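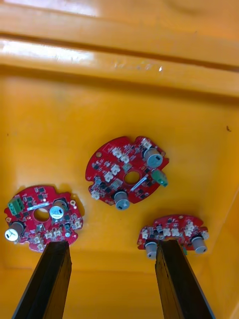
Lingyun Qin asked after the last report if the horoscope texts for Kang could be shorter, and if the Moon sign could come before the Sun sign. We agreed, and both changes are made.

In August we finished the monthly forecasts for all twelve signs. Each text is now 45 words. The birth chart pages for Zalldale are also ready, except the house tables for far northern places, where our two methods still give different Ascendants.

Stulov has checked the Mercury retrograde dates and found 6 mistakes, which are corrected. The mailing list reached 1,000 readers.

Next period we will write the Saturn return guide. We ask you to confirm the payment for the Tradent translation before we start.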